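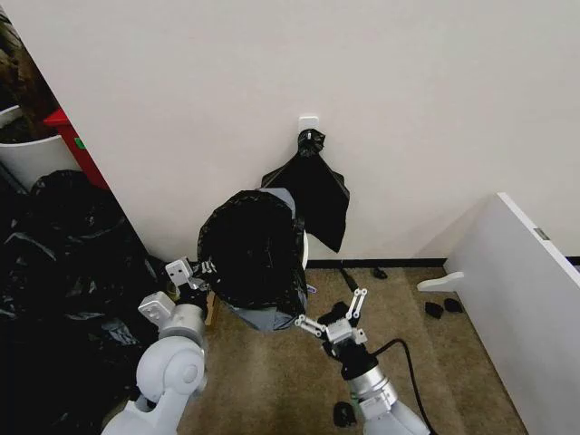 One reader asked whether a police report can be requested before charges are filed. In Zutska it can, but the narrative pages are usually withheld until the case closes. The steps for the rest of the file follow.

Last updated: July 26, 2018

1. Find the case number. Search the Prodness portal by last name and filing year. Cases filed before January are listed under the old prefix, 421.
2. Fill in Form 506. Enter the case number exactly as shown, with the dashes.

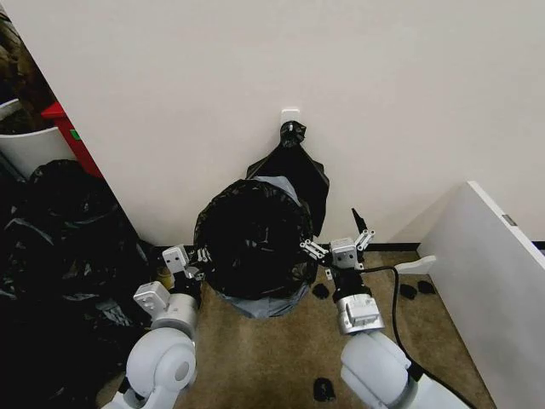 A second reader replied that her form came back twice over the date field. Use the date of the report there and leave the arrest date blank.

3. List the documents you want by title: complaint, affidavit, docket sheet. A request for "everything" goes to the slow queue.

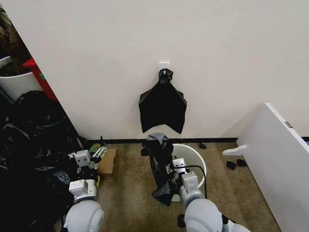
Ravindran Thomas

4. Check the page count. Files over 1,000 pages are released in parts, and each part is billed separately.

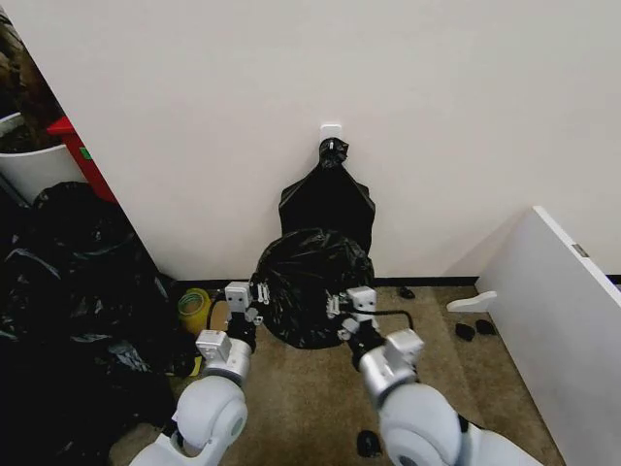

1 min read

5. If names are blacked out, look for the code cited in the margin. An appeal must quote that code.

Related
- Reading a docket sheet
- Adamczyk hearing: where to find the transcript
- How to look up a protective order

Contact | © 2018 Korkon | Back to top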